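Small Motors, Unit 4 handout: Stators, hubs and bearings
Notes by Halima Odera

Bring these notes to the bench session. We start at 16 minutes past the hour, once the other group has cleared out.

1. What you're looking at when the cover is off

I love this part of the course! A motor looks like a plain metal can until you open it, and then there's all that copper. The stator is the part that stays still. Each tooth carries its own turns of wire, and together the teeth make a ring around the inside of the housing. Current in the windings makes the magnetic field, and the field does the pulling.

Look for neat turns. Wire that crosses over itself takes up room and leaves less space for copper, so a tidy coil is a better coil (and, I think, a beautiful one). 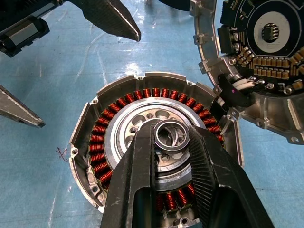

Bearings come next, and people tend to rush them. A bearing has an inner race, an outer race and rolling parts between the two. One race fits the shaft or hub, the other fits the housing. When you press a bearing in, push on the race that has the tight fit. If you push on the other one, the force goes straight through the balls and can dent the tracks. You'll feel it later as a faint gritty tick when you turn the shaft by hand.

Hubs are often drilled with big round holes to save weight. Don't mix those up with the smaller bolt holes, which have to line up with something. In the Kokero worksheet, shade the bolt holes and leave the others blank.

2. Getting the bench ready

Copper windings have a very thin enamel coat, and one scratch can short a coil. So:

- Wipe the bench before you open anything. Metal chips love a stator.
- Keep screwdrivers and tweezers off to one side, never resting on the coils.
- Lay bearings flat on a clean surface and cover them if you step away.
- Pick up scraps of tape as you go, however tiny. They find their way into housings.
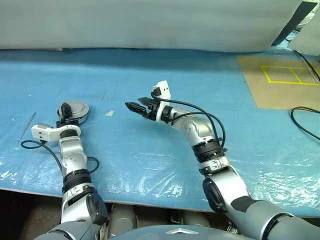 3. Order of work

Check the housing seat for burrs, then try the bearing by hand so you know it starts square. Press slowly. Stop if it tilts, back it out and begin again. Spin it after every step and listen!

Wastano section: you have 40 minutes. Shirima section: same task, then problem 27 in the Vurner packet, where you get to work out the turns per tooth. It's a great problem, so leave time for it.

Filed under: Course Handouts, Motors & Drives
Last updated: January
Questions? See Halima Odera, Room 553 | Back to top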